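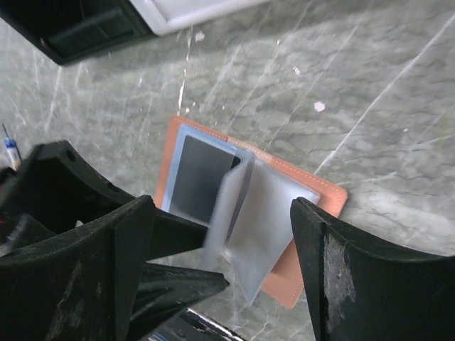
Open card holder on gray marble

Come help me test inhaler training kits (paid, evenings)

Hi! I run user studies for Sotby, a small medical supplies maker in Gakcombe, and I'm looking for people who use an inhaler, or look after somebody who does, to try out the Baran practice kit and tell me what's annoying about it. I've read our leaflet so many times that I can't see the bad parts anymore, so I really do need you!

You don't need any medical background. There's no medicine in the kit, only a dummy canister, a spacer and the leaflet (my leaflet, be as rude as you like). Sessions last 90 minutes, on video for now, and I'll mail the kit to your door. 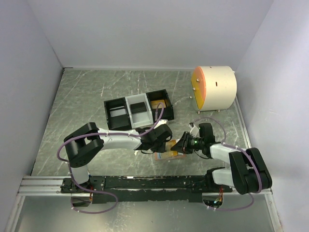 Two arms on a rail above a metal work surface

You'd be a good fit if you're 18 or over, live in the US and can manage one session in September. Left-handed folks, please write in – I never get enough of you.

Pay is $200 by check or gift card, and you keep the kit.

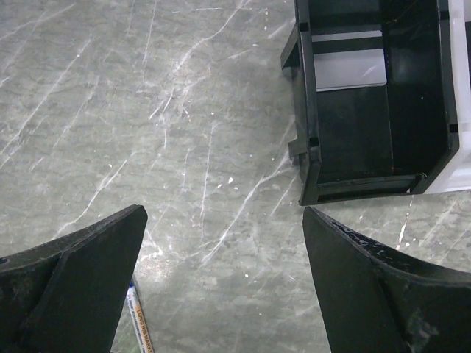 How to sign up

Email studies at Fliltilari, the agency that does my scheduling, and put study 3754 in the subject line. Tell them your age, which inhaler you use and which evenings are good. I read every reply myself, so give me a few days.

Posted 10 June 2020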